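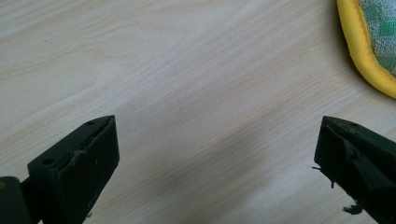
Posted by Gunhild Hviid, 12 September 2018, in Intro Econ Help

Minimum wage essay, am I reading the graph wrong?

Hi all! I'm taking intro micro at night (first class in ages, be gentle) and the essay is on price floors. My draft says a higher minimum wage always means fewer jobs, and the grader wrote "depends on the market" in the margin. But the graph in chapter four shows a surplus of workers, plain as day?

baldur_m
Your graph is fine for a market with lots of employers. Your grader wants monopsony, I'd bet. One big employer in town, say Ragnarsson is the only plant hiring. It already pays less than workers add, so a floor can raise pay and hiring both, up to a point.

Ditte Østergaard
Sorry but I don't buy it. How many towns have just one employer? Most people can drive 40 minutes. I'd keep the draft and add one line about exceptions.

baldur_m
Doesn't have to be literally one, Ditte. If switching jobs is a pain, every employer has a little of that power.

Ditte Østergaard
A little, sure. Enough to flip the answer? Show me.

roksi_m
I had this same essay last November and lost points for skipping elasticity. If demand for labor is steep you lose hardly any jobs. Draw it both ways, steep and flat, and label the gap. Also check the word limit, ours was 3000 and I went over by 60 and got dinged, grr.

Gunhild Hviid
Oh, ours is the same limit! So two graphs for elasticity and then a section on monopsony? I'm still fuzzy on why marginal cost sits above the supply curve there.

baldur_m
Because to hire one more person you have to raise pay for everybody you already have. Make a little table with five workers and you'll see it.

Ditte Østergaard
OK, that table is a good idea. Still think you're overselling it.

644 views | 9 comments | 2 shares
Search this forum
Contact | Copyright Duvley | Back to top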